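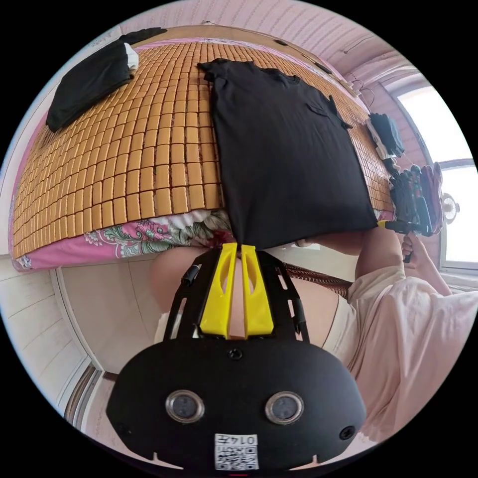

Black cotton fades faster than anything else you own, and most of it happens in the first few washes. So this is how to wash and re-dye black t-shirts at home without wrecking your machine or your sheets. Before any of that, get the shirt out flat and have a proper look at it. The bed works fine, I use the one with the tile mat on it, collar to the top, hem hanging over the side if the shirt is a big one. Smooth it down with your hands. Check seams, collar, underarms. Then flip it and do the same again.

What you need

Dye for cotton, black. Powder or liquid, I use powder. Plain salt. A plastic bucket or a stainless pot that will never see food again. Rubber gloves. A long spoon, same rule as the pot. Old towel. Kitchen scale if you have one.

Read the fiber label first. 100 percent cotton takes dye great. Cotton blends come out lighter, more of a charcoal. Full polyester - don't bother with cotton dye, it slides right off. You need the kind made for synthetics and a lot more heat. Stitching is often polyester even on a cotton shirt so the seams may stay the old color. On black over black you mostly can't tell.

Step 1. Wash it

Warm wash, normal detergent, no softener. Softener leaves a coating and you get blotches. Deodorant marks under the arms need to come out now, dye will not cover them. Paste of baking soda and water, leave it 23 minutes (that's how long my timer is set for the bread, works for this too), scrub with an old toothbrush, rinse. Don't dry the shirt. It goes into the dye bath wet.

Step 2. Weigh

Should of been step 1 really, weigh it dry before you wash. My everyday one is 209 grams. Go by what the packet says for the weight and then for black use double. Yes double. Every packet I've tried was stingy for black and you end up with a sad gray purple.

Step 3. Dye bath

Hottest water your tap gives, enough that the shirt moves around freely. Dissolve the powder in a cup of hot water first, then pour it in through an old sieve. Lumps make spots. Salt goes in next, stir till its gone. Gloves on from here.

Shirt in, opened out, not in a ball. Stir pretty much non stop for the first ten minutes, then every few minutes up to an hour. Push the air bubbles out. Anything floating on top dyes unevenly. Jeanine Timmermans taught me to put a plate on it to hold it under - good for the last half, but you still have to lift it and stir.

It will look darker wet than it does dry. Go longer than you think.

Step 4. Rinse

Cold water until it runs clear. Takes forever. Then one cold cycle in the machine by itself or with other blacks, small amount of detergent. Run an empty hot cycle after with an old rag in there to pick up whatever is left in the drum.

Step 5. Dry

Inside out, in the shade, on the old towel or a rack. Not on the bed!! Damp fresh-dyed black on a light sheet is a sheet you'll be dyeing next. Wait until it's bone dry and has been through at least 2 washes before it touches anything pale.

Keeping it black

Inside out, every time. Cold water. Short cycle. Zip up anything with a zipper before it goes in with tees, the teeth rough up the surface and that rough fuzz is half of what looks like fading. Skip the dryer if you can. Wash less, air it overnight on a hanger.

Lenka Koubek asked about vinegar in the rinse. Doesn't set cotton dye. Wont hurt, cuts a bit of soap residue, thats it.

Ivana Cisternas wanted to know about prints on the front. Most plastic type prints don't take the dye but they can dull a little or crack in hot water. Test on one you don't care about.

Folded shirts stored near a window get a pale line right along the fold. Had this on three of mine by March. Drawer or closet, and refold them differently now and then.

Navy and brown next, when I get round to it.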